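Vurnholm Phone and Gadget Club
Minutes of the August meeting

Start: 7.30 pm, upstairs room
Present: 21 members, plus two guests who have already asked for the joining form (hooray!)
Minutes of the last meeting: agreed, with the spelling of Carretero put right in item 4.

1. Battery night results

The long battery test is finished and what a good one it was. Members ran the same video loop on their own phones at half brightness, with wifi on and everything else off, and wrote down the time at which each phone gave up. We had 53 results in all, as several people brought older phones out of drawers to join in. The Bavis did very well, and the meeting spent a happy quarter of an hour arguing over whether its screen at half brightness is dimmer than everyone else's. A light meter will be brought next time so that we can settle it.

It was agreed to put the full table on the club page, with the age of each phone beside its result. A two-year-old battery and a new one should not be ranked together without a note.

Action: table to go up before the next meeting.

2. Loan box

The loan box continues to be the best thing we do. The small items were out most of the month and nearly everything came back with its cable. Members asked for the list to be sorted by type, and for borrowers to write down any fault they find, however small.
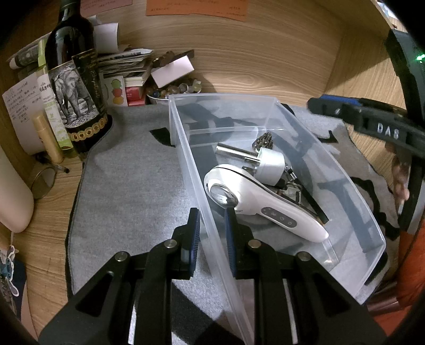
Small gadgets and a plug adapter in a clear bin.

The Carretero folding stand has a loose hinge and will be tightened before it is lent again. Loans stay at 3 weeks, with one renewal if no one else is waiting. A proposal to charge a deposit was talked over and dropped.

3. Sound on phone video

A really lively item! Four clips were played, all recorded in the same street on the same phone, two with the built-in microphone and two with a clip-on. The room was asked to vote without knowing which was which. Most of us picked the clip-ons for speech, but the built-in one won for general street noise, and several members said they would now leave it switched on more often.

Points raised:
— wind is still the main problem, and a foam cover helps more than any setting in the app
— check that the phone has really switched over to the outside microphone before you start
— the Dralteson recording app shows levels on screen, but it drains the battery quickly

It was agreed to hold a practical evening on this, with members bringing whatever they have. 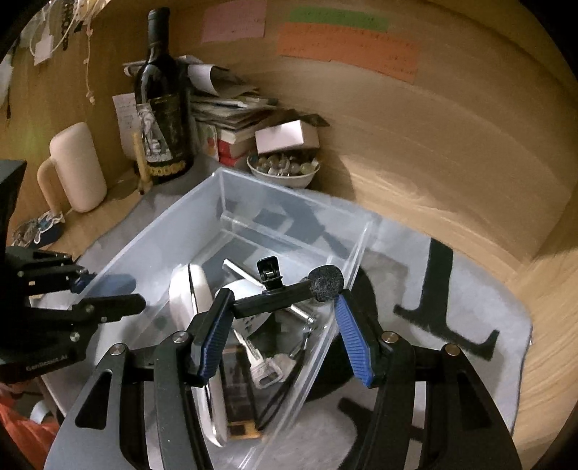 4. Autumn photo walk

The route will go along the river and back through the old market, starting at 4 pm so that we get both daylight and dusk. Phones only, any make, any age. Each member may enter 2 pictures, one straight from the phone and one edited. Last year's edited pictures were a joy and we would love to see more people have a go.

5. Any other business

The projector lead is missing again. Please check your bags.
A request for a beginners' table at each meeting was warmly supported and will be tried from next month.

Meeting closed at 9.15 pm.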